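Who asked for a clever oven?

My old cooker had two knobs and a grill that worked if you were patient with it. It lasted longer than my boiler and most of my shoes. When it finally gave up in December, I went shopping for another and found that the plain sort has more or less gone. 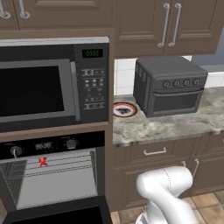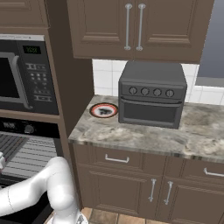

The Dovex I was steered towards has 371 programmes. I asked the man in the Jornmont showroom how many of them he used at home. He laughed and said he mostly did chips. The Nornar next to it cost almost 1000 pounds and wanted to join my wi-fi before it would agree to set its own clock. Ateş make a cheaper one, which has only a few dozen settings and a booklet in very small type.

I am told all this is what people want. I doubt it. I think it is what people will put up with, and shops have stopped telling the difference. Heat is heat. A loaf wants 200 degrees or so and to be left alone, and no menu is going to improve on that.

What worries me more is the repair bill. A knob that breaks can be swapped on a kitchen floor with a screwdriver. When a touch panel goes, you wait weeks for a part, then hear that the part is no longer made -- and would you like to see the new range?

Makers say the extra features save energy. Perhaps some do. I would like to see the figures set against the cost of throwing out a sound steel box every few years over a dead circuit board.

I bought a second-hand one in the end. The timer sticks.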